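The great pan reshuffle

So I finally dealt with the pans. If you've been reading along for a while (hello to both of you) you'll know our kitchen has exactly one decent cupboard, and that the cupboard has been winning. Every time I wanted the small saucepan I had to lift out the big one, the steamer, two lids that fit neither, and a roasting tin we only use in December. Then put it all back with my knee against the door.

I blame the layout. It's a narrow kitchen, 206 cm across at the widest bit, and whoever fitted the bench gave nearly all of it to the sink. Lovely sink! Nowhere to chop anything! Which is how the old table from my aunt's sunroom ended up being our prep bench. It's got that grey marble-patterned top with the dark streaks through it, and the front edge has gone pale with wear, but it's a good height for me and I've stopped apologising for it to visitors.

The plan was pretty simple. Everything out, wash what was dusty, then only put back what we'd used since winter. I put the kettle on and got started mid-morning thinking I'd be done by lunch, ha.

First discovery: we own a lot of round shallow stainless steel. I don't know how. I remember buying one of them, from Pelwood when they were closing their shop in town, and the others must have come with housemates and never left. They do scrub up beautifully, though. A bit of bicarb, a soft sponge, a good rinse, and dry them straight away or you get those cloudy spots that make you feel like you've wasted your time.
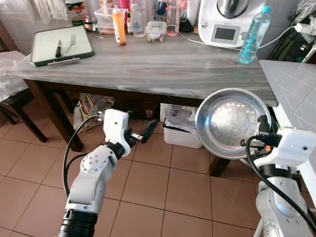

One of the shallow ones, nice and shiny, and the chopping board still out on the table.

I've kept that style of pan because it does everything. Crumbing schnitzel, catching the drips under the colander, holding all the cut-up veg before a stir-fry, pizza once when I couldn't find the tray. The heavy non-stick one went in the op shop box, and so did a milk pan with a wobbly handle (on second thoughts I took that one back out and put it in the recycling, you can't give someone a wobbly handle).

The green-rimmed board is staying too. It lives on the left side of the table with a knife and fork on it more often than it should, and I've given up finding a proper home for it. Same goes for the sauces and bottles along the wall at the back. I did wonder about a little shelf for those, and got as far as measuring and looking up a Jaker one that was 92 cm long, but I'd only fill it with more sauce.

The cupboard now goes: big pots at the bottom, shallow pans stacked by size with a tea towel between them, lids standing up in an old dish rack down the side. The dish rack is my favourite part. You can pull out a lid with one hand while something's boiling over!

Lunch was toast at half past three. I've still got the plastic container drawer to go, and I can't find a matching lid for a single thing in there, so if anyone has a system please leave it in the comments.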